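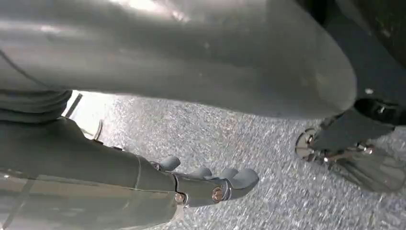
Vadura, February

Oh, I'm so glad you asked, Urmila!

Urmila Grewal wrote:
> Has anyone grown the Morelli bean up north?
> Mine sulked last year.

Yes - 3 rows, and they cropped like mad! Sow in deep pots and wait till the soil warms up. Mine took 84 days to first picking, and one plant gave up to 700 g.
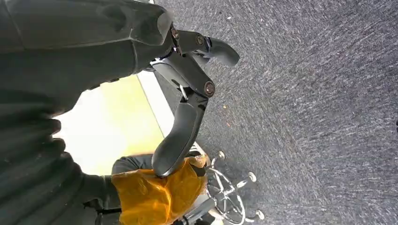 Seed swaps

I've 28 Dollberg pea seeds going spare and would love some Istel kale - any colour! Write to me off list and I'll post them.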